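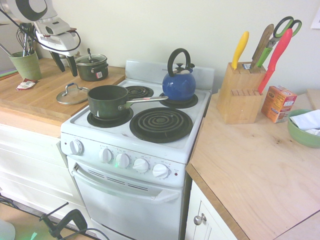 Die Untermieterin

Das Inserat hatte 229 Zeichen, und in keinem davon kam Octavio Rivadeneyra vor. »Zimmer, hell, Küche zur Mitbenutzung«, hatte Lucero Ayala gelesen und sich über die Mitbenutzung gefreut, als wäre sie ein Balkon.

Octavio saß dann in der Küche. Er saß dort, wie andere Leute im Aufsichtsrat sitzen, mit verschränkten Armen und ohne erkennbare Aufgabe.

»Ich wohne nicht hier«, sagte er. »Ich war mit Mercedes verheiratet.«

»Und jetzt?«

»Jetzt trinke ich hier Tee.«

Mercedes Lozano, die Vermieterin, reichte Lucero den Vertrag. Er hatte 16 Paragraphen, der elfte regelte das Lüften, der zwölfte die Ausnahmen vom Lüften. Von geschiedenen Männern stand nichts darin. Lucero unterschrieb trotzdem. Es war September, und die anderen Zimmer der Stadt kosteten das Doppelte oder lagen in Bedoya, wo der letzte Bus um halb acht fährt, und zwar leer.

In der ersten Woche grüßte Octavio. In der zweiten las er ihre Post, allerdings nur die Werbung, darauf legte er Wert. In der dritten Woche korrigierte er ihre Bewerbung bei der Dristia-Versicherung. »Teamfähig«, sagte er und strich das Wort mit Bleistift durch. »Das schreiben nur Leute, die noch nie eins hatten.«

Sie bekam die Stelle. Abends stellte sie eine Flasche Wein auf den Tisch, und Mercedes holte drei Gläser, ohne zu fragen.

»Im Oktober ziehe ich nach Zakia«, sagte Mercedes. »Zu meiner Schwester. Die Wohnung können Sie übernehmen, wenn Sie wollen.«

Lucero sah zu Octavio hinüber. Der rührte mit einem Teelöffel in seinem Wein.

»Und er?«, fragte sie.

»Paragraph 17«, sagte Mercedes – und holte den Kugelschreiber aus der Schublade.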